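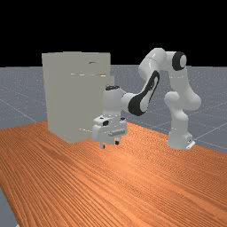
# Unit 4: Storing Paper Records

These notes cover the second half of the unit. Read them before the practical and bring your shelf plan from last time.

## 1. What paper needs

Paper lasts longest when the air around it stays the same. A room that is a little too warm all year does less harm than one that swings between warm and cold every day. Damp is the bigger worry. Mold can start within days once the air gets wet enough, and it spreads from folder to folder.

Light fades ink and turns cheap paper yellow. Newsprint is the worst case — a clipping left on a sunny desk will change color in one summer.

Terms to know:

- **Acid migration**: acid moving from poor paper into the sheet next to it
- **Foxing**: small brown spots on old paper
- **Off-gassing**: fumes given off by paint, glue or new furniture

## 2. Cabinets, boxes and shelves

Closed cabinets keep out light and dust. They also trap fumes, so a newly painted cabinet should stand open before anything goes into it. Keep the lowest papers off the floor in case of a leak.

Boxes should be full enough that the folders stand up by themselves. In a half-empty box the folders slump and the sheets take on a curve. Use a spacer if you don't have enough material to fill it.

Large maps and plans go flat. If they must be rolled, roll them around the outside of a wide tube and wrap the whole thing.

## 3. Case: the Tolton mill papers

The Tolton papers came to the Drundel record office in 966 folders. Of these, 186 had rusted paper clips or pins, and 60 showed mold. The rest were dusty but sound.

The office worked in this order:

1. Moldy folders were bagged and moved to a separate room.
2. Clips and pins were taken out by hand, with a thin sheet of plastic slid under the metal first.
3. Sound folders were brushed, numbered and boxed.
4. A shelf list was typed up and checked against the boxes.

The first order of 300 folders was the wrong size and had to be sent back. Measure your largest sheet before you order supplies. The office had measured a letter, and the wage sheets were wider.

## 4. Labels

Write the box number on the short end, in pencil or on a printed label. Sticky notes leave glue behind, even after a few weeks. Keep the label plain: collection name, box number, first and last folder. Anything longer belongs in the shelf list.

## For the practical

- Finish the condition sheet for the Atinga letters
- Read the Parko case in the course pack, including the floor plan
- Soft pencil only in the workroom — no pens

The condition sheet is due at the start of class. The shelf plan will be marked in September with the rest of the unit.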